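Workshop notebook – series bindery and page layout, Jaststead
February 4, 2024

Back on the three-in-one romance volume today. Genport want the whole Tredero trilogy in a single paperback by July, with all three novels under one cover and one set of page numbers. Separate editions stay in print.

Started with the page count. Set in the type size we used for the single books, the combined text runs well past 600 pages, and the glue we have does not like a spine that thick on this paper. Valter pulled one of last year's fat dummies off the shelf and bent it flat at the middle. It cracked at the first signature past the center. Not a surprise, the same thing happened with the Alvarado omnibus.

Options as I see them:

Drop the type half a point and tighten the leading. Gets us a good way down but book two has long chapters with hardly any breaks, and it starts to look gray.

Thinner stock. Show-through is poor on the sample sheets. I could read the back of the page through the chapter openings.

Cut the blank pages. Each novel has its own half title, title, copyright and dedication, and every chapter starts on a right-hand page. Letting chapters start on either side saves more than I expected, some 30 pages over the three books.

Going with the third, plus a small change to the leading. Type size stays.

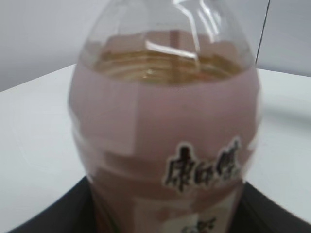
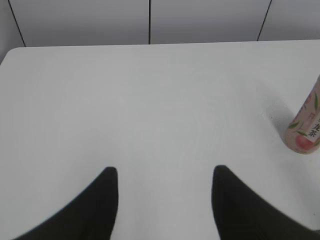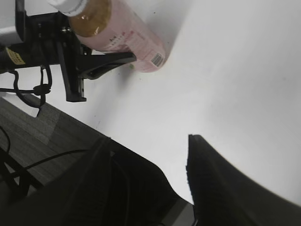
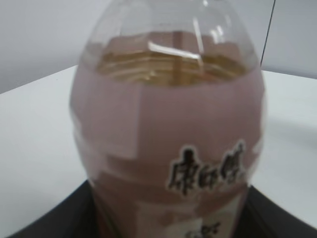
Photos: Jaststead workshop

Text problems found while merging the files:

The drummer's sister is Corinne in book one and Corrine in book three. Asked Genport which they want. No answer yet, so I have left both and flagged them.

Book two opens with a recap of how the singer and the tour manager got together. It made sense when the books came out a year apart. In one volume it comes two pages after the same events. The author may want to trim it. Not our call, but I put a note in the margin of the proof.

Song lyrics are in italics in books one and two and indented roman in three. Heriberto Meléndez set book three and says the indent was asked for at the time. I prefer italics for the lot. The lyrics are short, and the indents leave odd gaps near the foot of the page.

Scene breaks: a small guitar ornament in the first book, three asterisks after that. The guitar fills in at this size. Asterisks throughout unless someone objects.

Cover: the couple from book one goes on the front, with the three titles listed underneath in the order they are read. Spine lettering was drawn for a narrower book and floats now. Valter Coelho will redraw it once the page count is fixed. He wants the final number from me before he touches it, and I want the paper confirmed before I give it to him.

Ran a dummy in the afternoon with blank stock cut to size and the softer glue. Spine looks square. Left it under weights overnight – do not move it, and do not open it before the glue has had its full time. Last time it was opened early and we learned nothing from it.

To do:
Get the spelling of the sister's name.
Send Genport the sample chapter with the new leading.
Order 100 covers for the proof run only. The main run is 500 and waits for sign-off.
Check whether the bonus epilogue goes after book three or at the very end, behind the acknowledgments. The file has it in both places.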